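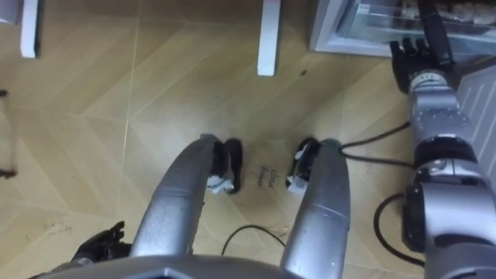 1. Purpose of the project

Our group was asked to review a robotics product that a small workshop or college lab could buy off the shelf, and to say whether we would recommend it. We chose the Mitach teleoperation kit, sold by Vivent. The kit lets a person drive the arms and hands of a two-legged robot while watching through a camera mounted on the robot's head. It also records each session so the recordings can be used later to train the robot to do the same job by itself.

We did not train anything. Our question was a smaller one: how well does the kit work for two students who have never used one, doing ordinary household jobs in an ordinary room?

The report was written by Ezequiel Arellano (setup, floor safety, sections 2 to 4) and Villads Vigfúsdóttir (trials and data, sections 5 to 7).

2. What is in the kit

The box holds a pair of sensor gloves, a headset, a small control computer, a foot pedal for starting and stopping a recording, and a bag of cable ties and adhesive clips. The robot is not part of the kit. Ours was already in the department and has a multi-fingered hand on each arm.

The printed manual is 41 pages. The first half is clear. The second half covers the recording software and has been written for an older version, so several menu names no longer match what is on the screen. We ended up using the help page on Vivent's website for anything to do with saving files.

3. Setup

Connecting the gloves and headset was simple. Calibration took longer. You hold each arm in a series of positions while the software matches your joints to the robot's, and if you drop an elbow too early the series starts over. The first full calibration took us 26 minutes. Later ones were quicker, but they still had to be done each time a different person put on the gloves.

The gloves come in one size. They were loose on Villads at the fingertips, and the robot's thumb tended to lag behind hers. Taping the glove at the wrist helped a little.

4. Floor space and cables

The manual asks for a clear, level floor and says nothing else about it. We worked on wood parquet, and the robot stood steadily on it with both feet flat. We would have liked some guidance on rugs and door sills, as a buyer could easily have both.

Cables were our main complaint. Black cable hangs in loops off the right arm and one run crosses the floor close to the right foot. Another piece lies between the feet. While the robot stands in one place this is manageable, but we did not want it stepping with loose cable down there, so we made a rule that all trials would be done with the feet still. The clips in the bag are too small for the thicker cable. A proper sleeve, or a longer lead that could be hung from above, should be included at this price level.

Our safety rules were as follows.

One person drives and the other holds the stop button. The second person does nothing else.

No one walks inside arm's reach while the gloves are live.

Before each session, the second person checks the floor around both feet and says "clear" out loud.

5. The trials

We picked four jobs: opening a glass door, closing it again, taking an item from a shelf, and passing an item from one hand to the other. An attempt counted as a success if the job was finished within the time limit without the second person pressing stop.

In total we made 406 attempts, of which 311 were successes.

Closing the door was the easiest. A flat hand is enough, and neither of us needed much practice. Opening it was harder. The head camera looks down steeply, and with the right arm reaching forward the hand ends up near the top corner of the view, so the driver is working at the edge of what can be seen. Leaning your head back brings the hand nearer the middle, but then you lose sight of the feet and the cables. Villads preferred to look up and trust the second person about the floor. Ezequiel kept looking down and was slower.

Taking an item from a shelf went well with boxes and poorly with soft packets. The fingers close in a set order that the gloves do not let you change, and a soft packet tends to fold and slide out. Passing between hands was the job that improved most with practice – most of our failures on it came from the first afternoon.

There is no sense of touch in the gloves. You judge your grip by eye, and the view is not sharp enough for that when the item is behind glass.

6. Recording

The foot pedal is the best part of the kit. It leaves both hands free and the beep is easy to hear. Files were saved reliably, and none of ours were lost.

Labelling is less good. Each recording has to be named by hand after the session, and the software lists them by time only. If you are switching between jobs this becomes tedious, so we started doing all the attempts at one job before moving to the next. We also asked Vivent by email whether names could be set in advance. The reply came the next morning and said this is planned for an update in July.

7. Recommendation

We would recommend the Mitach kit to a lab that already has a suitable robot, has a room it can leave set up, and wants recordings of simple arm and hand jobs. We would not recommend it for work where the robot has to walk, at least until the cables are dealt with.

Before buying, we suggest asking for:

a second pair of gloves in a smaller size
larger cable clips or a sleeve
the current software manual as a file
a camera mount that can be tilted

We did not compare the kit with any other product. A later group could do this using the same four jobs. Our trial sheets and calibration notes are in the shared project folder, sorted by job and then by driver.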